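Dastov Kindach : ma manette préférée du moment

J'avoue, je l'ai prise surtout pour la couleur. Et puis je l'ai branchée un soir pour une petite partie de Derkadthorpe (oui, encore, j'en suis à 400 heures) et je n'ai plus touché à l'ancienne ! Les gâchettes sont fermes, la croix directionnelle clique juste ce qu'il faut, et les sticks ne grincent pas quand on les pousse à fond.

Petit bémol quand même : le bouton de capture est placé trop près du menu. J'ai une collection magnifique de captures de mon inventaire, si ça intéresse quelqu'un…

Ce qu'il faut savoir

Autonomie : 30 heures avec les vibrations coupées, nettement moins si vous les laissez à fond
Profils enregistrables : 3
Connexion : Bluetooth ou câble USB-C (fourni, un peu court à mon goût)
Coloris : ardoise, sable, menthe
Référence boutique : 577

La mise à jour du 22/6/22 règle le décalage du stick gauche dans Valcárcel. Pensez à l'installer avant de m'écrire, ça prend deux minutes avec le câble.

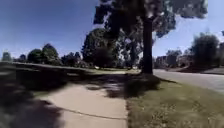 Livraison et retours

J'expédie le lendemain de la commande, en suivi. Le coloris menthe est épuisé, il revient en septembre (je vous mets de côté une manette si vous me laissez un mot). Pour un retour, gardez la boîte et le câble, et glissez le bon de commande dedans.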